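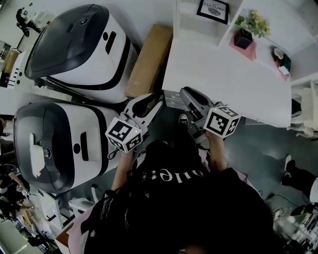
*Long dark hair, viewed from overhead.*

## How Does Hair Grow?

Every hair on your head begins below the surface of the skin, in a tiny pocket called a **follicle**. At the bottom of the follicle is the root. Blood brings food to the root, and the root uses it to make new cells.

As new cells form, they push the older ones upward. The older cells harden and fill with a strong material called **keratin**. Your fingernails contain keratin too, and so do the hooves of horses and the feathers of birds.

The part of a hair that you can see is no longer alive. A haircut does not hurt, but a pulled hair does. The nerves that feel the pull are in the skin, around the follicle.
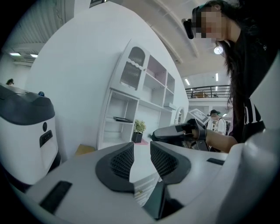

Graltley Young Readers, Issue 44, page 3

### Why is some hair longer?

Each hair grows for a time, rests, and then falls out. A new hair later grows from the same follicle. On the scalp, the growing time usually lasts several years, so the hair can reach past the shoulders if it is not cut. An eyebrow hair grows for only a few months and stays short.

### What gives hair its color?

Cells near the root make a coloring material called **melanin**. Hair with a great deal of one kind of melanin looks black or dark brown. Red hair has more of another kind. When the cells stop making melanin, the new hair grows in gray or white.

### Words to know

- **Follicle:** the small pocket in the skin where a hair grows
- **Keratin:** the strong material in hair and nails
- **Melanin:** the material that gives hair and skin their color

Text by Delali Akolgo. Reviewed May 2021. Teachers may copy this page for classroom use.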